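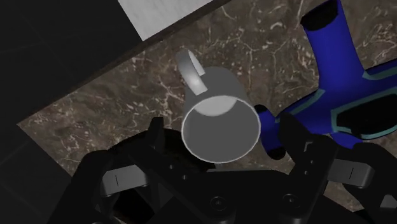
Conceição Leitão wrote to me after the last post to say I was wrong about tea and hard water. She has lived in Flodcombe most of her life and says the scum on top of a cup comes from the milk going in too late, and that the kettle has nothing to do with it. I don't agree, but I said I would try it her way.

I moved here from Verkthorpe in August. The water there was soft. I never descaled a kettle in all the time I rented, and soap lathered with hardly any effort. In Flodcombe the first kettle had a white crust on the bottom inside two weeks. The shower head went next. I soaked it in vinegar overnight in a sandwich bag held on with a rubber band, and half the holes opened up again.

The water company puts the hardness on its website if you type in your zip code. Ours is 334 parts per million. I called to ask if that was normal, waited 17 minutes, and was told yes.

So, the tea. I made it Conceição's way for a week, milk in first, same loose black tea I always buy. There was still a film. It was thinner, I'll give her that, and it broke up when I stirred. Then I tried water from a filter pitcher and the film was gone, but the tea came out darker than I like, so I cut the steeping time to 2 minutes.

Filters cost $37 for a pack at the hardware store on Bettencourt Street. The box says each one lasts two months. Mine was done in five weeks - the kettle started crusting over again, and that's how I knew.

Brodie Rewi next door has a softener under his sink and offered to show me how it's hooked up. He doesn't drink from it. He has a separate tap for that, straight off the main, and he makes his coffee with it, scale and all. I'm going over to look at it once he has cleared out the cabinet.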